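Ticket 110: Butterfly wallpaper lifting in the utility corner
Status: Reopened (again)
Logged by: Brijesh Pant
Assigned to: Guðlaug Damgaard
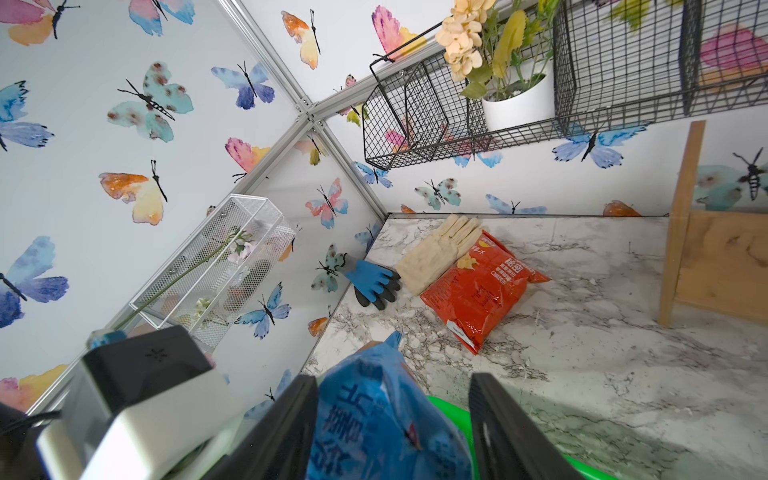
Brijesh, 9:16 am
The paper is coming away at the seam behind the wire basket of artificial flowers. It's a small bubble at the moment, but so was the last one. I pushed it flat with my thumb and it stayed flat for as long as my thumb was there.

Guðlaug, 9:40 am
Which wall? There are three, and all have butterflies on them.

Brijesh, 9:52 am
Left wall, same as the basket. Near the orange and yellow butterfly, who is looking a bit puffy.

Guðlaug, 10:19 am
Please take the basket down before you do anything else. Last time someone worked around it and we found a blossom pasted to the wall in February. Then wipe the area with a barely damp cloth and leave it for 2 hours. Don't use the Clandley spray, it takes the colour off.

Brijesh, 10:25 am
Can confirm re: the colour. I'd rather not say how.

Brijesh, 1:05 pm
Basket down, wall wiped, bubble still there and possibly encouraged. Tried the Jakora seam paste, which says "grabs in 16 minutes" on the tube. Gave it 19 to be polite. It grabbed my sleeve.

Guðlaug, 1:30 pm
Is the paste going under the paper or on top of it?

Brijesh, 1:34 pm
Mostly under.

Guðlaug, 1:41 pm
Lift the edge with a butter knife, put a thin line of paste behind it, then roll towards the aluminium rail so the air has somewhere to go. If you roll away from the rail you are just moving the bubble to a different butterfly.

Brijesh, 2:50 pm
That explains the second bubble. Rolled both back the other way and they've gone down. There's a faint crease left, which I'm told is called texture.

Guðlaug, 3:02 pm
Leave the basket off overnight. Closing this.

Brijesh, 8:35 am
Reopening. Seam is holding, but the basket now hangs crooked.

Guðlaug, 8:44 am
New ticket, please.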